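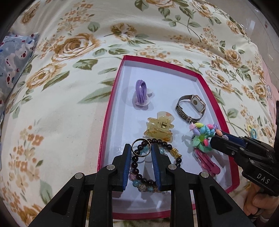
상자 뚜껑 안의 액세서리를 다루는 손목 시점 화면. 금색 고리가 두 죠 사이에 세워져 있다.

그리퍼 폭 하나로는 파지를 설명할 수 없다

2021-02-26

조작 정책의 행동 공간을 정할 때 그리퍼는 대개 마지막에 처리된다. 손끝 자세 여섯 자유도를 어떻게 표현할지는 며칠씩 논의하면서, 그리퍼는 개폐 폭 스칼라 하나를 덧붙이고 끝낸다. 행동 벡터의 차원은 7이 되고, 그 뒤로는 아무도 일곱 번째 값을 들여다보지 않는다. 나는 이 관행이 작은 물체를 다루는 정책의 성능을 제한하는 주된 원인이라고 본다. 모델 구조나 데이터 양을 먼저 의심하는 경우가 많지만, 순서가 잘못되었다.

얇은 고리를 생각해 보자. 고리를 정면으로 세워 양옆에서 잡으면 두 죠의 간격은 고리의 바깥지름에 해당한다. 같은 고리를 밴드의 두께 방향으로 잡으면 간격은 거의 영에 가깝다. 두 파지는 접촉 위치도 다르고, 놓을 때 필요한 여유 공간도 다르며, 허용되는 힘도 다르다. 그런데 기록에 남는 것은 폭의 시계열뿐이다. 폭이 영에 가까운 상태에서는 두께 방향으로 잡은 것과 놓친 것을 엔코더 해상도 안에서 구분하기 어렵다. 패드가 눌리는 양까지 고려하면 사정은 더 나빠진다. 홈이 있는 유연한 패드는 접촉 이후에도 계속 변형되므로, 폭이 줄어드는 구간과 물체가 잡힌 구간의 경계가 흐려진다.

Mussa의 주석 도구로 작은 물체 에피소드 2,077개를 다시 검토했다. 폭 임계값만으로 붙인 파지 성공 라벨 가운데 376개가 영상과 맞지 않았다. 그중 247개는 물체가 없는데 잡은 것으로 기록된 경우였고, 나머지는 그 반대였다. 오류는 고르게 퍼져 있지 않았다. 고리, 구슬, 머리핀처럼 얇거나 둥근 물체에 몰려 있었다. 전체 평균만 보고하는 대시보드에서는 이런 편중이 드러나지 않는다.

흔한 반론은 영상이 있으니 정책이 알아서 구분한다는 것이다. 손목 카메라에는 죠 사이가 보이고, 네트워크는 그 영역에 주의를 두도록 학습될 수 있다. 절반만 맞는 말이다. 관측에 정보가 있어도 감독 신호가 틀리면 정책은 틀린 쪽으로 수렴한다. 폭 명령을 그대로 모방하는 손실 함수에서 고리를 잡은 채 폭을 유지하는 동작과 빈 죠를 닫은 채 이동하는 동작은 수치상 이웃이다. 손실은 둘을 바꾸어 출력해도 거의 벌점을 주지 않는다.

겹침도 문제다. 상자 안에 구슬 팔찌 두 개가 포개져 있으면, 하나를 들어 올릴 때 다른 하나가 따라올 가능성을 계획 단계에서 다루어야 한다. 투명하거나 광택이 있는 구슬은 깊이 센서가 값을 비우거나 뒤쪽 면의 거리를 돌려주기 쉽다. 인스턴스 분할 마스크를 깊이 영상에 투영해 파지점을 구하는 파이프라인은 그 지점에서 무너진다. Kudesura 스택의 기본 플래너도 이런 구조이며, 마스크 내부의 깊이 결측 비율을 검사하지 않은 채 중앙값을 취한다. 결측 비율이 높으면 해당 후보를 버리거나 시점을 옮겨 다시 관측해야 한다. 코드로는 몇 줄이면 되는 검사다.

양손 작업에서는 시간축이 추가된다. 두 그리퍼가 같은 상자 위에 들어오면 각자의 궤적이 올바르더라도 동기 오차만으로 충돌이 생긴다. 장치별 로그를 도착 시각으로 정렬하는 것은 정렬이라고 부르기 어렵다. 센서 시각을 원본에서 찍고, 폭과 자세와 영상의 지연을 각각 측정한 뒤 보간해야 한다. Ukis 로더는 지난해 5월 판부터 스트림별 지연 값을 설정 파일로 받는다. 문제는 기본값이 영이라는 데 있다. 값을 적지 않아도 경고 없이 실행되고, 그렇게 변환된 데이터는 겉보기에 정상이다. 필수 항목으로 바꾸고, 비어 있으면 변환을 중단하는 편이 낫다.

내가 제안하는 변경은 크지 않다. 첫째, 폭 명령과 폭 측정값을 별도 채널로 저장한다. 둘의 차이는 접촉력의 조악한 대용이지만 없는 것보다 낫다. 둘째, 파지 상태를 이산 변수로 분리하고 영상으로 검증한 라벨을 붙인다. 비어 있음, 접촉 중, 유지 중의 세 값이면 대부분의 작업에 충분하다. 셋째, 평가를 물체의 최소 치수 구간별로 나누어 보고한다. 두꺼운 물체의 성공률이 얇은 물체의 실패를 가리는 일은 막아야 한다. 넷째, 파지 상태의 판정 근거를 에피소드와 함께 남긴다. 임계값인지, 사람의 검토인지, 분류기의 출력인지 모르면 나중에 라벨을 고칠 수 없다.

비용은 분명히 있다. 영상 검증에는 인력이 들고, 채널이 늘면 기존 체크포인트와 호환되지 않는다. Fundia 형식으로 쌓은 데이터는 행동 벡터의 길이가 스키마에 고정되어 있어 변환기를 새로 써야 한다. 측정 폭이 처음부터 저장되지 않은 데이터는 복구할 방법도 마땅치 않다. 그래도 새로 수집하는 데이터까지 같은 형식을 유지할 이유는 되지 않는다. 구형 데이터는 측정 폭 채널을 결측으로 표시하고 손실에서 마스킹하면 함께 학습할 수 있다.

이산 변수를 두면 정책 출력이 경계에서 진동한다는 지적도 받았다. 전이마다 최소 유지 시간을 두고 진입과 이탈 임계값을 다르게 주는 것으로 처리할 수 있다. 제어 쪽에서는 오래된 기법이고, 학습 코드에 넣지 못할 까닭도 없다. 다만 유지 시간은 하드웨어마다 다시 재야 한다. 링크 유격과 패드 경도가 다르면 같은 값이 통하지 않는다.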